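Wed 9 February

The road to Wenness

My knees have opinions about concrete. They formed most of them last June, when I walked the old road from Skirbridge up to Wenness for the first time, and they have repeated them to me every time I've been back, which makes four times now. I keep going anyway. It's free, it's outdoors, and there is a bakery at the far end.

The walk is 14 kilometers if you start at the bus stop and don't miss the turn at the sawmill. I missed the turn at the sawmill. The sign is on the back of the post, where it can be read with great ease by people coming the other way, who already know where they are. Waltraud Gasser, who lent me the map, had drawn an arrow at this exact spot and written "LOOK BEHIND YOU" next to it. I took this for something personal and walked on for twenty minutes.

Once you've found it, the road does its climbing in the first hour. You gain 800 meters before the old customs hut, all of it on switchbacks, and all of it in view of whoever is having coffee on the terrace of the Jirnholm guesthouse. I'm told people bring binoculars for the birds. After the hut it flattens out, and this is the part I come for.

It is a very plain road up there. There are walls on both sides, mountains past the walls, and then a great deal of sky. I've tried to describe it to friends and watched their faces go polite. Valentina Zúñiga asked me what there was to do along the way, and I said there was a crack, and she changed the subject.

But it's a good crack! It wanders along between the slabs like somebody was supposed to draw a straight line and got a phone call. On my second trip I decided to stay on the left side of it the whole way, as a sort of discipline, and kept this up until a farm truck arrived with other ideas.

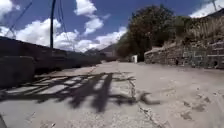 The flat stretch past the customs hut. Blue sky, puffy clouds, one crack.

The walls deserve a word too. The one on the right is rough stone and holds back the hillside, and it's the one I like better. On a sunny morning it's warm enough to lean on while you eat a sandwich. The one on the left is long and low and does most of its work by being dark. I have sat on it once. It was cold in a way that stayed with me as far as Wenness.

Then there are the stains. I have spent more time than I'd care to admit wondering what got spilled up there. Tires might explain a few of the marks. For the others I favor soup. Birgit Sperling, who drove this road for years delivering feed, says it's oil, it's always oil, and why am I looking at the ground when there are mountains. Fair enough. The mountains were hazy.

Things I would tell anyone going up. Take more water than you think, as the tap at the hut has been "under repair" since before I knew the place. Wear a hat with an actual brim. The concrete is pale and throws the light straight back up at you, so I came home from the June trip with a sunburn on the underside of my chin, which is a hard thing to explain at work. And the grit gets into your shoes. I've tried low shoes, high boots and a pair of gaiters that made me look like a minor bishop, and I have emptied gravel out of every one of them on the bakery steps.

The bakery, by the way, closes at two. The last bus back is number 78 and it leaves from the church, on the side with no bench. I got the window seat last time, with a walnut roll in each pocket, and fell asleep before the first bend. The driver woke me at the depot in Skirbridge. I'm going again as soon as my left knee is speaking to me.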